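«Una botella con marcas es una botella que ha salido de casa»

Me citó a las once en la trastienda de Flekham, la tienda de menaje que abrió en Perville hace 7 años, y lo primero que hizo fue ofrecerme agua (del grifo, claro, aquí no se vende otra). Yo venía a hablar de botellas reutilizables y acabé confesando que tengo dos muertas de risa en un armario, ¡las dos sin tapón!

«Eso le pasa a todo el mundo», me dijo la dueña. «El cuerpo aguanta años y lo que se pierde es la rosca de arriba». Le gustan las de color crema, lisas, con el cuello cromado, y reconoce que es un gusto poco práctico. 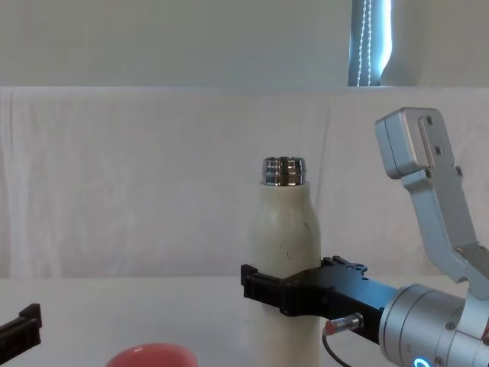

Pues yo jamás compraría una clara, protestó una clienta desde el mostrador, que en la mochila se ponen perdidas.

La dueña se echó a reír y le dio la razón a medias. Para las motas pone bicarbonato en un paño húmedo, frota poquito y aclara. Con los roces es más tajante: «Si el rayón está en la pintura, ahí se queda, y a mí me parece bonito». El estropajo verde lo tiene prohibido. Los tapones sueltos se los pide a Isero, y guarda casi 200 en cajones, porque cada marca hace la rosca a su manera.
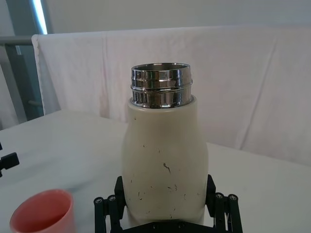
Según Kettani, el taller que le repara los termos, lo que más estropea una botella es guardarla cerrada y con humedad dentro.

Ella las deja boca abajo toda la noche, abiertas, encima de un trapo. Le pregunté por el olor a café y suspiró: agua caliente, una cucharada de vinagre y paciencia. Salí de allí con 2 tapones en el bolsillo. Uno encaja. El otro tendré que ir a cambiarlo.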